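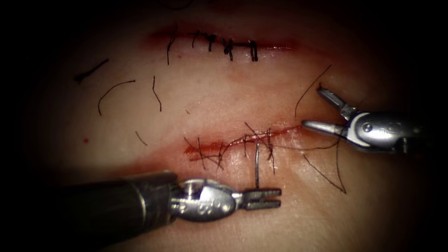 I've worked in the closure lab at Skesex for eleven years, and for most of that time the job was sewing. A test order would come in, somebody made the cuts, and one of us sat down with a needle driver and forceps and closed them. Since January a good part of that sewing has been done with the Sendix setup at the end bench, two arms and a screen, and I've been asked enough times what it's like that I figured I'd write it down. A session on it has the same look as the work always did. You get a closed cut along the top with five stitches in a row, and a second cut below it that is partway done, with black thread crossing every which way and the needle standing up next to it. There are snipped ends lying in between. I could have made that mess myself in my second year.

For people who don't know the business, we test how closures hold. A customer has a new thread or a new way of spacing the stitches, and they want a lot of closures done the same way so they can be pulled and measured. The pulling is done over in the other building. Our part is the "same way" part, and people are only so good at that. I am steadier before lunch than after. Everybody in the lab knew this about themselves and we scheduled around it without ever writing it down.

Last year we closed 1,867 cuts by hand, four of us. This year the plan called for the arms to take over the plain interrupted stitch on flat tissue and leave us everything else. As of the end of last week they had done 424. That is behind what Greenberg, the company that installed the system, had on its schedule, and ahead of what I would have bet.

How it runs: the software plans where each stitch goes and moves the arms. A person sits at the screen the whole time with a foot on the hold pedal. If the thread snags or the needle comes around at a bad angle, you press the pedal, and then you either tell it to try again or you take the handles and do that stitch yourself. At the end you write down which ones were yours. In the first weeks I was taking maybe one stitch in three. These days I can go through a whole cut and not touch the handles, and then have a run where I take every one.

The part I didn't expect is how tiring it is to watch. When I sewed, I could be thinking about my truck and my hands would keep going. With the arms I can't think about anything else. You sit there waiting to step in, and most of the time you don't step in, and you have to be just as ready on the next one. We started out with two-hour shifts at the screen. By the third week we had talked our manager down to 50 minutes and then a switch, which I think is about right. Whoever isn't at the screen is on prep or paperwork.

There is more paperwork. Each closure has a log now, and the log has to match the video, and both have to match the sheet. The fellow before me on the shift usually leaves me a stack.

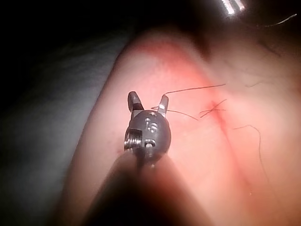
Training was the other big change. Greenberg sent two people out for a week, and most of what they taught us was how to look. The views from down by the instruments are what you live on, and they take some getting used to. Everything close to you is huge and blurry, and the thing you care about is small. You learn to go by a few marks. On one of ours there's a 15 on the front of the head, right below the jaw, and a little coil spring on the left side, and if I can read the number and see the turns in the spring I know the picture is sharp enough to trust. Then I look at the jaws. Open with nothing in them is a different situation from open with thread in them, and with thread this fine, lying right by the tip, you can fool yourself. I fooled myself a lot in the beginning. I would have sworn it had the thread, and it would go off to tie a knot with nothing.

Curved tissue is still a problem. On anything that domes up, the far side drops into shadow and the software gets cautious and stops to ask. It asks with a yellow box. I've come to hate the yellow box a little, but I would sooner have it ask. The one time we had the caution setting turned down it tore a stitch right through the edge, and that piece had to come out of the order.

Loose ends are a problem too. By hand you trim and flick the bit away without knowing you did it. The arms trim and leave it. Then the next stitch comes along and the software has to work out which dark line is the thread it's holding and which is trash from four stitches ago. It gets this wrong more than anything else. Our fix is low tech. We hit hold between cuts and pick up the scraps with tweezers. Greenberg says an update is coming for that. The tweezers are in a cup by the screen.

Now the question people really want answered, about jobs. There were four of us and there are four of us. We were told in the January meeting that nobody would be let go this year, and so far that has been true. What they didn't say, and what I noticed later, is that the opening we'd had posted since the fall came down off the board. So the lab is not smaller, it just isn't getting bigger, and there are 1,098 closures on the order book for the second half that I think would have meant a fifth person before. Somebody in Busville didn't get that job. I don't know who, and they don't know either.

The pay stayed the same. Our titles changed from technician to operator for about ten days and then changed back when it messed something up in the benefits system.

I do worry about my hands. The odd work still comes to us – corners, curved cuts, the thick braided thread the arms won't hold – but that's the hard stuff, and you used to warm up for the hard stuff by doing the easy stuff all day. Now I come to a corner cold. I've started doing ten plain stitches on scrap at the beginning of the week. My manager saw me at it and asked if it was on the sheet. It's on the sheet now, 15 minutes.

It's going to be a bigger thing for whoever gets hired next. I learned on plain interrupted stitches, and it took me around 80 closures before anyone would put mine in an order. If the arms have all the plain ones, I don't see where a new person gets those. I raised that at the Thursday meeting and it got written down.

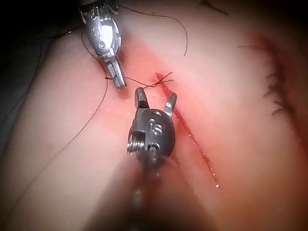 Clyde Holloway left a comment on my last post asking whether I could tell the machine's stitches from a person's if nobody told me which was which, and whether I'd want it closing me up. He also said his plant went through the same thing with welders years ago, and that the ones who did well were the ones who got on the machine early and kept a torch going at home.

Clyde, on the first one, usually yes. The spacing gives it away. Ours wander a little and the arms don't. But the knots are harder to call than they were in January, and I've been wrong twice, both times saying it was a person. On the second one, we're a test bench. Nothing we do here goes near a patient, and the system isn't sold for that. If you mean would I trust it with somebody like me sitting on the pedal, then I'd want to know how long they'd been sitting there.

The welding part I've thought about since I read it. I did ask to be first on the screen, mostly because the end bench has the window. I've got an old needle driver at home in the kitchen drawer, and last weekend I used it to fix the seam on a dog bed. It was fine. The stitches wandered.

Next up for us is the running stitch, where it's one long thread the whole way and you can't redo just one. Greenberg wants to start it next month. I'd like to get the scrap thread sorted out first, and I've told them that. I'll put up another post once we've had a few weeks on it.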